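Trenville firm says tidying machines still need more practice

May 9, 2026

TRENVILLE - A machine that can put away the small stuff on a desk or a bed is still some way off, according to Storska, a local company that has been working on the problem since November.

The company's project, called Rodeo, deals with the odds and ends that collect in most homes. Hair clips, pouches, stuffed toys and bits of cloth go into a shallow tray, and the job is to pick them out one at a time with a two-fingered gripper.

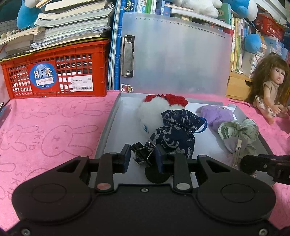
Caoimhe Ó Súilleabháin, who runs the project, said hard objects gave her team less trouble than soft ones.

"A box is the same shape every time you reach for it," she said. "A sachet isn't. You squeeze it and it's a different object."

In the latest round of tests, the company's software was given 169 pickups to do without help. It finished 51 of them. Most of the misses came when two items were tangled or when the fingers closed on more than one thing. People using the same kind of gripper by hand did far better, and Storska is using those sessions to train the software. It plans to collect 2000 of them.
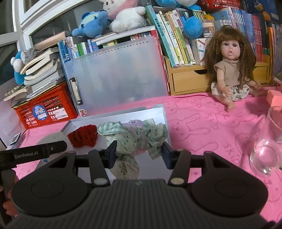 Cloth remains the slowest item. Ó Súilleabháin said a thin piece can fold under the fingers or bring its neighbor up with it, and the software does not always notice.

Storska has four employees and rents space on Lenihan Street. It has no product for sale and has not set a price. Ó Súilleabháin said a shop that sorts small returned goods would be a more likely first customer than a family, as the items there vary less from day to day.

"I wouldn't tell anyone to throw out their laundry basket," she said.

Comments (3)

deb_k
My kids' room would finish it off in a minute

Trenville Ron
51 out of 169 is better than my husband.

pmarsh
Can it fold a fitted sheet? Wake me up when it can.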